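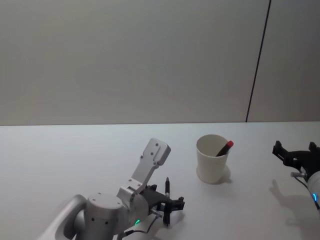
The Suretti Institute has released the results of a study on how two-armed robots learn to put small items into containers. The method, named Rulier, reduces the number of human demonstrations a robot needs before it can carry out a task such as placing a marker in a paper cup. According to the research team, a policy trained with Rulier on 40 demonstrations performed as well as a standard policy trained on 200.

The work was led by Boonmee Siriwan of the institute's manipulation group and was carried out with Hanrahan, a maker of gripper control software. It was supported for its first two years by the Surna fund for applied robotics.

Robots that learn by demonstration usually treat every moment of a recording as equally important. An operator guides the arms through the task many times, and the system learns to copy the whole motion. The Suretti team took a different approach. Rulier looks through each recording for the short periods in which an error would be hard to undo, such as the closing of the fingers on a pen or the moment the pen passes the rim of a cup. Those periods are given more weight in training. Long movements through open space are given less.

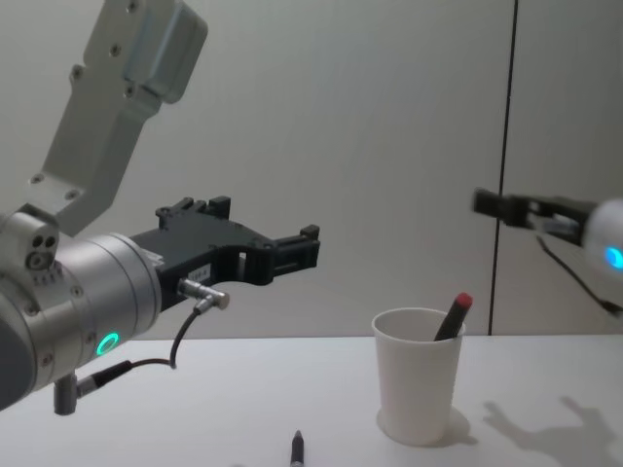
The markers were chosen as test objects for practical reasons. They are thin, they roll, and a small error in the grasp becomes a large error at the tip. A paper cup also tips over easily when it is touched from the side. The study covered 6 task variations, including different starting positions for the marker and trials in which the cup already held one. Each variation was run 30 times with the standard policy and 30 times with Rulier.

The largest gains were recorded in trials where the marker lay at an angle to the gripper. In these cases the standard policy often closed its fingers too early. The smallest gains came in trials where the marker was already held upright at the start, a condition that both policies handled well.

The team also reports several limits. Rulier has been tested only on a plain work surface under steady lighting, and the weights it assigns must be computed again when a gripper is replaced with one of a different finger length. Transparent containers were left out of the study. A second phase, to begin in June, will add soft packaging and a cluttered table.

The training code and all recorded demonstrations will be made available to other laboratories on request.

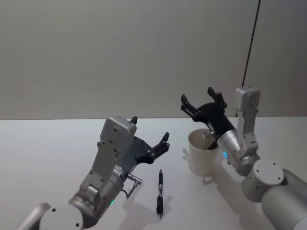 Clodagh Hegarty said that the reduction in demonstrations was a welcome result, but that laboratories would want to see it repeated on other arms before changing their own procedures. She added that the time operators spend resetting the table between recordings is seldom reported, and asked that the second phase include it. The institute has confirmed that reset times will be logged.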